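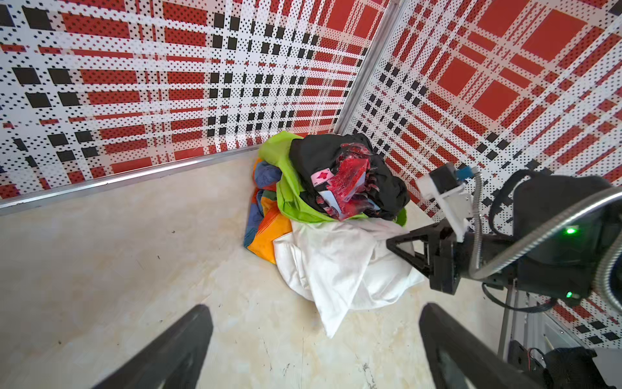

How often do the gripper fingers on a laundry-picking cell need to be changed? In the cell at Nirholm they are changed when the inner face begins to shine, and with mixed cotton that comes after 80 hours of running.

The technician who gave me this number has looked after the cell since it was installed. She asked me not to print her name, because she does not want calls from salespeople, and I agreed. We talked for most of an afternoon, first beside the machine and later in the small office where the spare parts are kept. The cell is called Hikidance on the paperwork. She calls it "the corner," because the work is always in the corner.

"When people visit, they ask me about the software," she said. "I tell them, come on a morning when I clean. Then you will see what the job is."

Her cleaning begins with the floor. Textile work makes lint, and the lint goes first to the place where the walls meet the floor. She uses a soft brush along the metal trim and then a vacuum with a narrow nozzle. She does not use spray. She tried it in the first month, and the cloths began to slide in a different way, so the arm reached for a fold and pushed it away. "It was a very clean floor," she said. "For two days we could pick almost nothing."

After the floor come the wrist cameras. She wipes each lens with a dry cloth and then looks at the live picture. In that picture she wants to see both finger tips, low and at the same height. If one tip is higher, the finger is loose or somebody has mounted it with the wrong washer. She keeps a printed picture from a good day taped inside the cabinet door, and she compares the two with her own eyes before she runs any calibration.

I asked why she does not let the calibration find the problem.

"It will find it, and then it will correct for it," she said. "So you have a loose finger and a computer that believes the loose finger is right. I prefer to use the screwdriver first."

The fingers themselves are not expensive. She orders them from Marnumell in boxes of 24, and she changes left and right together, also when only one is worn. The pads are a different matter. Silk and thin sports fabric need a softer pad than towels, and for a mixed pile there is always a compromise. She writes the pad type and the date on a strip of tape on the gripper body, so the person on the next shift does not need to open a file.

About the cables she became more serious. In her log there are 47 stops from the last year that she counts as real faults, and the largest group came from connectors and cables near the wrist. The joint turns, the cable follows, and after many thousands of turns the bend is always at the same point. Her answer is to leave a bigger loop than the manual shows, and to move the clamp a little at each service. She also pulls gently on every plug. A plug that is nearly in place works well all morning and fails when the arm stretches to the far side.

"The green lights only tell you there is power," she said. "People see green and they walk away. I put my hand on the cable."

The cell is small, and this makes its own difficulties. Two arms can reach the same pile, so each one must know where the other is. After any change to a mount she runs both arms at slow speed, first apart and then close to each other, with her thumb on the stop button. If a bracket has been moved even a little, she measures it again and enters the new value. Once she forgot this, and one arm touched the other with a sound she described as "a spoon on a plate." The damage was a bent screw. She kept the screw.

The walls I noticed too late to ask about properly, but she brought them up herself. A bold pattern is hard on the vision program when a patterned cloth lies against it. The engineers at Chin, who wrote the picking part, wanted to train with backgrounds of this kind, so she was asked to fit panels that can be exchanged. When a panel is changed she checks that the corner strip is straight and that no edge stands out where a sleeve could catch.

She does the full service in March, when the orders are lower. It takes a day and a half if the parts are there. For next time she wants a second set of wrist cables, already made to length and labeled, and a better lamp. She has asked for the lamp before.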